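정리 스레드 시작합니다. 주제는 케이블입니다. 재미없는 주제라서 미안합니다. 하지만 저는 이 주제를 좋아합니다.

저는 우크라이나에서 왔고 한국어로 글을 쓰는 연습을 하고 있습니다. 틀린 표현이 있으면 댓글로 알려 주세요. 천천히 읽고 고치겠습니다.

우리 작업실 이름은 Lamside입니다. 작은 곳입니다. 창고라고 부르는 방이 하나 있는데, 그 방의 선반 맨 아래 칸에 케이블이 모두 들어 있었습니다. 봉투 안에도 있고, 서랍 안에도 있고, 그냥 바닥에도 있었습니다.

5월에 Daryna Moroz 씨가 모니터 케이블을 찾는 데 45분 걸렸습니다. 결국 못 찾고 새로 샀습니다. 다음 날 같은 케이블이 프린터 뒤에서 나왔습니다. 그날 저녁에 제가 정리를 맡겠다고 말했습니다.

처음에는 투명한 플라스틱 통을 사려고 했습니다. 안이 보이니까 편할 것 같았습니다. 그런데 우리 선반은 깊이가 얕아서 제가 본 통은 모두 앞으로 튀어나왔습니다. 그래서 종이 상자로 바꾸었습니다.

고른 것은 뚜껑이 몸통에 붙어 있는 납작한 골판지 상자입니다. 한 개에 1,240원 주고 샀습니다. 접착제 없이 접어서 만듭니다. 뚜껑만 따로 없어지는 일이 없습니다. 저는 뚜껑을 자주 잃어버리는 사람이라서 이 점이 제일 마음에 듭니다.

접는 방법은 조금 어렵습니다. 설명서 그림이 너무 작았습니다. 첫 번째 상자는 양옆을 먼저 세우지 않고 앞을 접어서 다시 폈습니다. 한 번 잘못 접은 자리는 계속 약합니다. 처음 접는 분은 접는 선을 손톱으로 미리 눌러 두세요.

케이블을 감는 방법도 이야기하고 싶습니다. 저는 예전에 팔꿈치와 손 사이에 돌려서 감았습니다. 빨리 감을 수 있지만 풀 때 꼬입니다. 짧은 케이블은 손가락 두 개에 8자 모양으로 감는 것이 더 편했습니다. 긴 케이블은 그냥 큰 동그라미로 감습니다.

굵은 커넥터가 달린 케이블은 커넥터를 마지막에 놓습니다. 먼저 놓으면 그 위에 선이 올라가서 뚜껑이 안 닫힙니다. 저는 이것을 세 번 실수한 다음에 알았습니다.

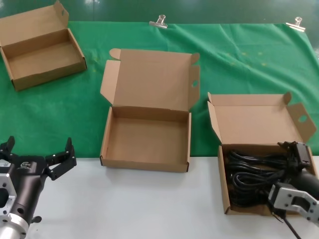
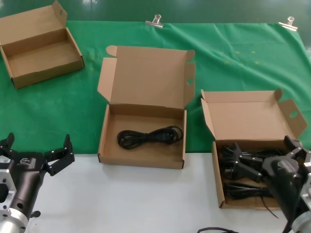 검은색 케이블끼리는 구별이 정말 어렵습니다. 그래서 감기 전에 양쪽 끝에 종이테이프를 붙이고 길이와 용도를 씁니다. 예를 들면 "모니터, 긴 것", "충전, 짧은 것" 이렇게요. 제 글씨가 안 예뻐서 동료들이 웃지만 읽을 수는 있습니다.

Orest Pylypenko 씨는 색깔 테이프를 쓰자고 했습니다. 빨간색은 전원, 파란색은 네트워크, 이런 식입니다. 저는 색깔의 뜻을 자꾸 잊어버려서 글자가 더 좋습니다. 우리는 조금 싸우고 둘 다 쓰기로 했습니다.

상자 이름은 뚜껑에 쓰지 않고 앞면에 씁니다. 선반에 쌓으면 뚜껑은 안 보입니다. 당연한 이야기지만 저는 처음에 뚜껑에 크게 썼습니다. 지금 그 상자는 맨 위에 있습니다.

한 상자에 얼마나 넣어야 하는지 질문을 받았습니다. 저는 뚜껑을 힘 없이 닫을 수 있는 만큼만 넣습니다. 손으로 눌러야 닫히면 많은 것입니다. 그럴 때는 상자를 하나 더 접습니다.

케이블 타이는 안 씁니다. 자를 때마다 가위를 찾아야 하고, 한 번은 타이와 함께 케이블 껍질도 잘랐습니다. 지금은 찍찍이 끈을 씁니다. 인터넷에서 Haretti라는 이름의 끈을 샀는데 먼지가 잘 붙습니다. 추천까지는 아닙니다. 그래도 계속 쓰고 있습니다.

버리는 기준도 정했습니다. 어디에 쓰는 것인지 아무도 모르는 케이블은 "모름" 상자에 넣습니다. 그 상자에 92일 동안 넣어 두고, 그동안 찾는 사람이 없으면 재활용으로 보냅니다. 왜 92일인지 물어보지 마세요. 달력을 보고 정했는데 지금은 저도 이유를 잊었습니다.

"모름" 상자에서 제일 이상한 것은 양쪽 끝이 모두 구멍인 케이블이었습니다. Lev Shevchuk 씨가 오래 쳐다보더니 연장선의 연장선 같다고 했습니다. 아직 주인이 안 나타났습니다. 혹시 이런 케이블을 아시는 분이 있으면 가르쳐 주세요.

댓글에 습기 걱정이 있어서 답합니다. 맞습니다. 종이 상자는 물에 약합니다. 우리 창고는 여름에 조금 눅눅해서 맨 아래 칸은 비우고 두 번째 칸부터 쌓았습니다. 작은 제습제도 칸마다 하나씩 놓았습니다. 장마가 끝나면 상자가 어떻게 되었는지 다시 쓰겠습니다.

다른 질문, 어댑터도 같이 넣습니까? 저는 따로 넣습니다. 어댑터는 무거워서 상자 바닥이 내려앉습니다. 어댑터 상자에는 바닥에 골판지를 한 장 더 깔았습니다. 남은 골판지를 잘라서 쓰면 됩니다.

그리고 어댑터에는 어떤 기계의 것인지 꼭 쓰세요. 모양이 맞는다고 전압도 맞는 것은 아닙니다. 우리는 이렇게 해서 스탠드 하나를 고장 냈습니다. 범인은 저입니다.

Solomiia Tkachuk 씨가 목록을 만들었습니다. 종이 한 장이고 창고 문 안쪽에 붙어 있습니다. 가져가는 사람이 이름을 쓰고, 돌려놓으면 줄을 긋습니다. 아직은 모두 잘 쓰고 있습니다. 저는 연필을 실로 묶어서 문에 달았습니다. 볼펜은 벌써 없어졌습니다.

남은 일은 오디오 케이블입니다. 길고 뻣뻣해서 이 납작한 상자에는 안 맞습니다. 벽에 고리를 달아서 걸고 싶은데, 벽이 단단해서 드릴이 필요합니다. 드릴은 Daryna 씨 집에 있습니다. 다음 주에 가져온다고 했습니다.

마지막 질문입니다. "정리를 끝내다"와 "정리를 마치다" 중에서 어떤 것이 더 자연스럽습니까? 창고 문에 붙일 안내문을 쓰고 있는데 여기서 멈추었습니다.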